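Jun 4, 2023

Court diary, Wisilcombe. The sentencing in the Torum Academy admissions matter was held this morning before a full gallery. The former registrar, who pleaded guilty in October to one count of fraud, received 50 days in custody and a fine of $2,000.

Counsel for the defense asked for probation and cited 173 letters of support. The judge acknowledged them — and declined the request.

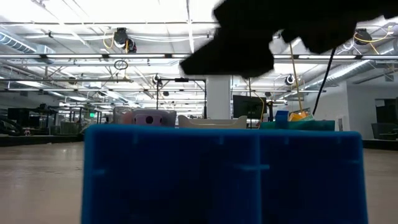
Afternoon session

Lindiwe Adams appeared for the Mabaso family, whose civil claim against the school remains open. The court set eight hours for argument. Filings are to be sent to the Curnmont registry.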